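News > Press releases > Developer tools

Broltum 7 adds per-thread heap tracing and a plain-text stack report

Flomberg Software press office, Fatley – March

Flomberg Software has released version 7 of Broltum, its memory inspection tool for programs written in C and C++. The new version records heap allocations separately for each thread, writes its stack report as plain text, and can attach to a process that is already running. It is available now to all holders of a current licence.

Earlier versions of Broltum kept a single allocation log for the whole process. Every call to malloc, calloc, realloc or free was written to the same buffer, protected by one lock. This gave a correct order of events but slowed programs with many threads, and in some cases hid the timing faults that developers were trying to find. Version 7 gives each thread its own buffer. The buffers are merged after the traced process exits, using a sequence number taken at the time of each call.

In Flomberg's internal tests, a server program running 200 threads completed its standard workload in 159 seconds under version 7. The same workload took 568 seconds under the previous version. Both runs used the same machine, compiler and build options. Programs with a single thread will see little change in running time.

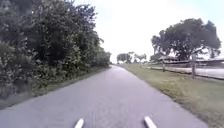

The merged log can be filtered by thread, by call site or by block size. A block that is allocated in one thread and freed in another is marked with both thread numbers, so that ownership can be followed across a queue or a worker pool. Blocks still held at exit are listed last, grouped by the function that requested them.

The stack report has been rewritten. It was previously stored in a binary format that could be read only with the Broltum viewer. It is now a text file with one line per frame, giving the return address, the frame size, the function name where symbols are present, and the offset from the base of the stack. Two reports can be compared with any ordinary text comparison tool. Address randomisation would normally make such a comparison useless, so the report also has a relative mode in which every address is given as an offset from the start of its mapping.

Attaching to a running process was the change most often requested by users of version 6. Broltum can now be started with a process number and will begin recording from that point. Blocks allocated before attachment are shown as "origin unknown" when they are freed – they are not counted as errors. Detaching leaves the process running and removes the hooks from the allocator functions. The user must have permission to trace the target process, as with a debugger.

The viewer, Whitcombe, is supplied in the same package. It draws the address space as a single column, with the stack at the top and program text at the bottom, and now updates while the traced program runs. Shared libraries and anonymous mappings are drawn in separate shades. The refresh interval can be set on the command line or in the settings file. 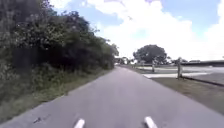
A narrow asphalt path beside mown grass.

Version 7 runs on 64-bit Linux. Support for 32-bit targets has been withdrawn from this version, although version 6 will continue to receive fixes for serious faults. Programs do not need to be recompiled, but function names appear in the reports only where symbols have been kept. Statically linked programs must be linked with the supplied stub library before allocations can be traced.

Log files made with version 6 can be opened in the new viewer. They cannot be filtered by thread, as the older format does not hold a thread number. The command-line options are unchanged except for --log-lock, which no longer has any effect and produces a warning.

Existing licences cover the upgrade at no extra charge. The package, release notes and a revised manual can be downloaded from the customer area of the Flomberg website. A list of known faults is included in the release notes, among them an incorrect frame size for functions that use alloca.

About Flomberg Software
Flomberg Software writes debugging and measurement tools for systems programmers. Its office is in Fatley.

Contact: Flomberg Software press office, Fatley | © Flomberg Software. All rights reserved. | Back to top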